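Re: [onolness-kitchen] Pickled beetroot gone soft, and the October swap
Date: 2026-10-02
List: Onolness Kitchen List

On the beetroot question, since it came up again after the last digest:

> I followed the list recipe for pickled beetroot and after a fortnight
> the slices have gone soft, almost like tinned. The flavour is fine but
> there's no bite. I boiled them for an hour as it said, peeled them,
> sliced them and put them in the jars hot with hot vinegar over the top.
> Has the recipe got a mistake in it or have I? Also can I use the brown
> malt vinegar next time, as I have a lot of it? And do they need to go
> in the fridge? I've got them in the cupboard under the stairs.

An hour is too long for small beetroot. The recipe was written for the big ones that come out of the ground late in the season, and it should have said so. Anything the size of a golf ball wants 25 to 30 minutes from the boil, tennis ball size 45 minutes or so, and only the real monsters need the full hour. Take one out and push a thin knife into it. If it goes in with a bit of a shove, they are ready for pickling. If it slides in like butter you have gone past it, and those are better eaten that day with some soured cream.

The second thing is packing them hot. They carry on cooking in the jar. I let mine go cold in their skins, then peel and slice, and I let the spiced vinegar go cold as well before I pour it on. You lose nothing by it and the slices stay firm.

Brown malt is fine. It gives a darker, rougher pickle, which some people prefer with cold meat. I would not use it for the red cabbage as it dulls the colour. Whichever you use, check the label says 5% acidity or more. Ordinary table vinegar is sometimes weaker than that and should not be used for keeping.

As for the cupboard, cold-packed beetroot is a fridge pickle. Mine get eaten within a month. I wouldn't leave them under the stairs.

The quantities I use now, which I'll put in the list file in place of the old ones:

1 kg small raw beetroot, leaves twisted off, roots left on
400 ml vinegar
100 ml water
80 g sugar
2 teaspoons salt
1 teaspoon black peppercorns
7 allspice berries
1 bay leaf per jar

Put everything except the beetroot and the bay in a pan, bring it up slowly, stir until the sugar has gone, then put a lid on and leave it to cool. Strain it or don't. I leave the spices in.

Fill clean, sterilised jars to just below the shoulder, tuck the bay down the side, and pour the vinegar over until everything is covered. Tap the jars on the worktop to get the air out and top up. Any slice that sticks out will go brown. Leave a week before opening.

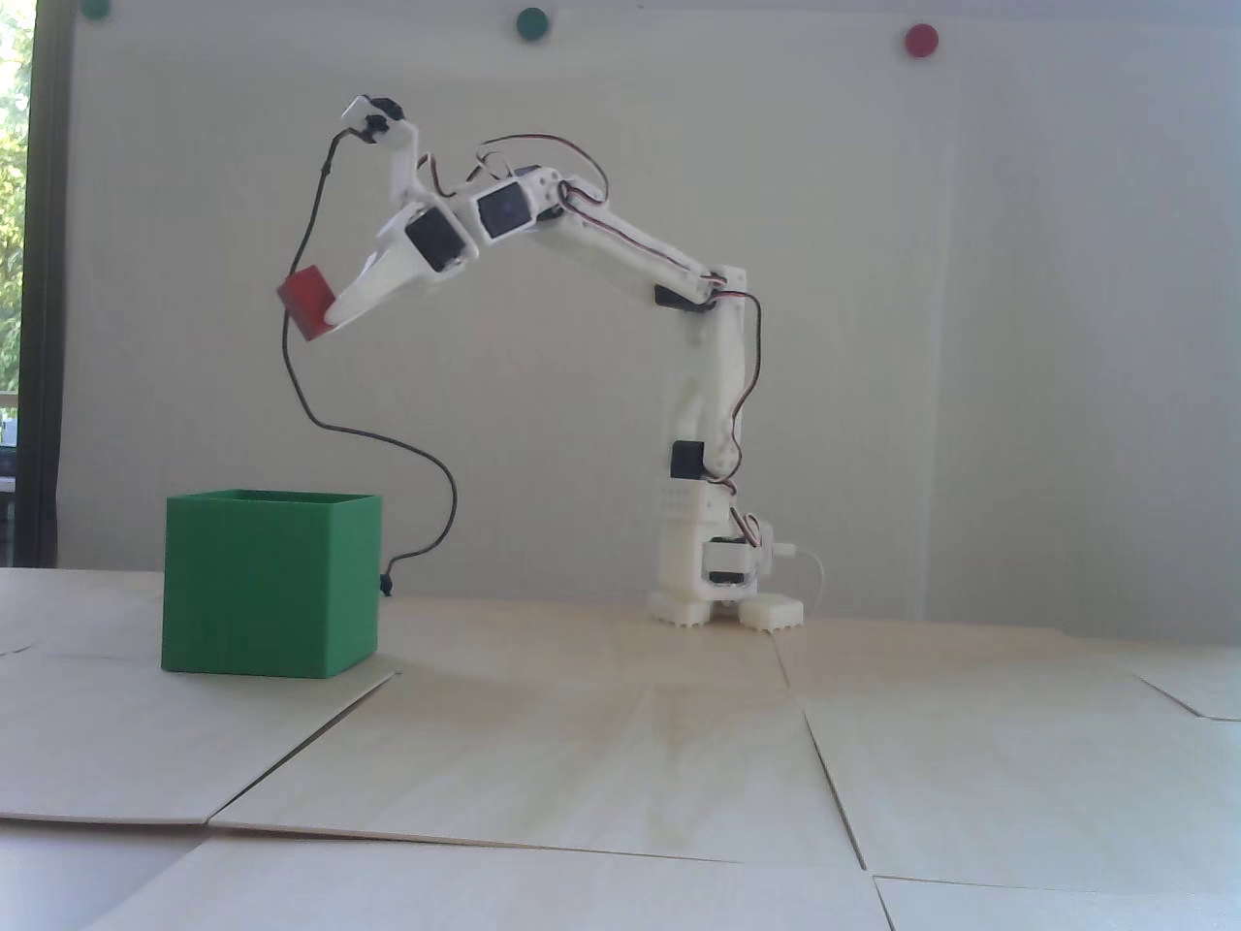
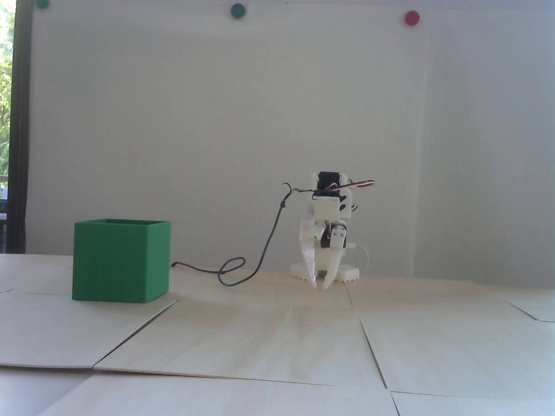
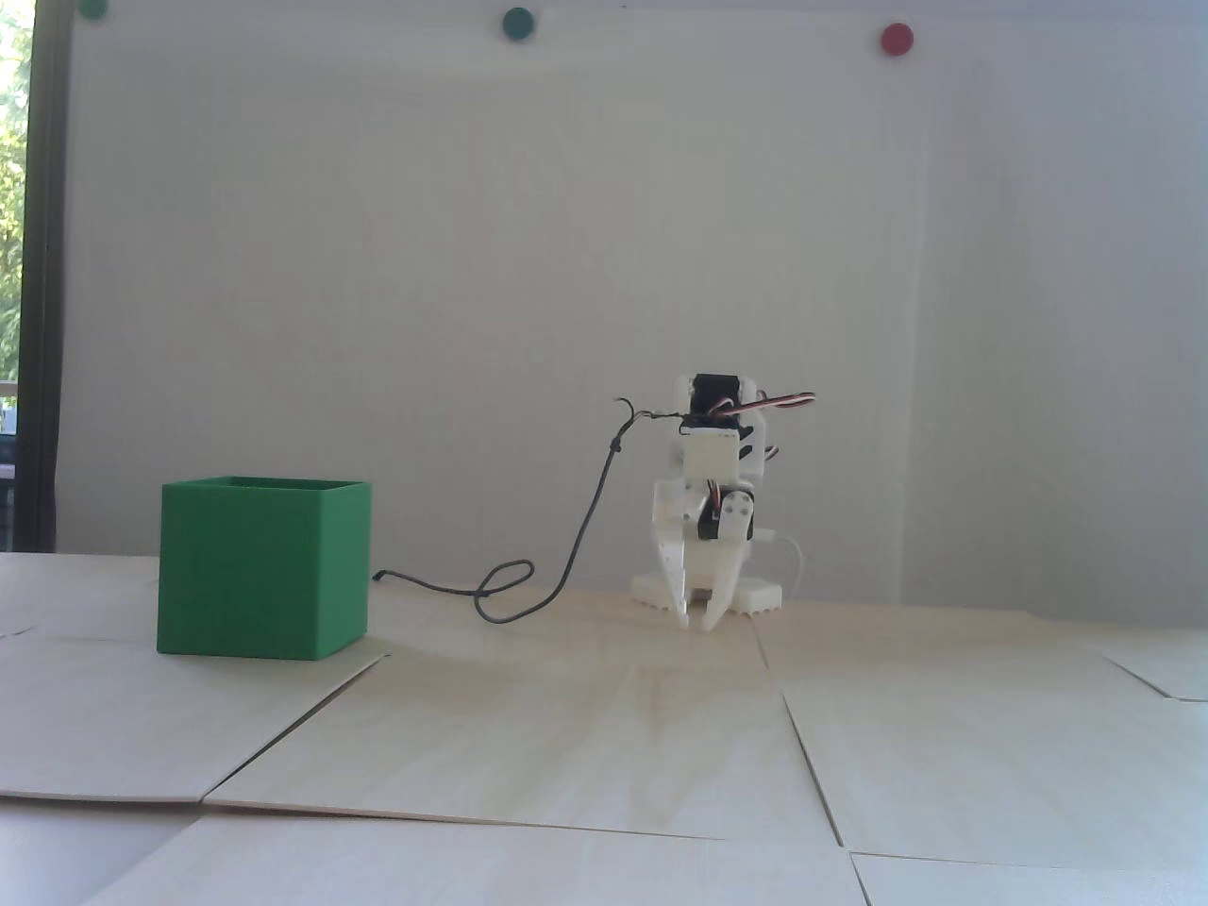

THE OCTOBER SWAP

This is at the Niklow Hall again, in the small kitchen at the back, from ten until noon. There are 19 names down so far. Reply to the list if you want to be added, and say what you are bringing so that we don't end up with a whole table of courgette chutney like in March.

Please label jars with the contents and the date made. If there are nuts, mustard or celery in it, put that on as well. Fridge pickles should come in a cool bag and be marked as such.

The hall has asked us to bring our own tea towels this time. The oven works but the left-hand ring on the hob does not.

JARS

The Senton order has come. These are the straight-sided ones with the gold lids, 32 to a tray, and they can be collected at the swap. If you ordered spare lids only, those are in a separate bag. Vinegar eats through cheap lids, so if you are reusing old jars do look at the inside of the lid first and throw it out if the coating is scratched or there is any rust.

ERTÜRK

Several people asked where to get dried sour cherries and the long green pickling peppers. Ertürk on the Onolness road has both. The peppers are usually in on a Thursday and the good ones go by Friday dinner time. They also sell sumac and pul biber loose by weight, much fresher than the little supermarket jars.

If you do the peppers, prick each one a couple of times with a skewer before they go in the jar, otherwise they fill with air and float. Half vinegar and half water, a tablespoon of salt to each litre, a clove or two of garlic. Keep them in the fridge - same as the beetroot.

STILL WANTED

A piccalilli that isn't too sweet. The one in the list file has twice the sugar I would put in, and I have tried halving it but then the sauce came out thin and sharp. If you have one that works with cornflour and not too much turmeric, send it to the list and I will add it to the file.

Also, somebody left a jam funnel at the hall last time. It is steel with a dent in the rim. I'll bring it.

--
To leave the list, reply with "remove" in the subject line. Please trim quoted messages before you post.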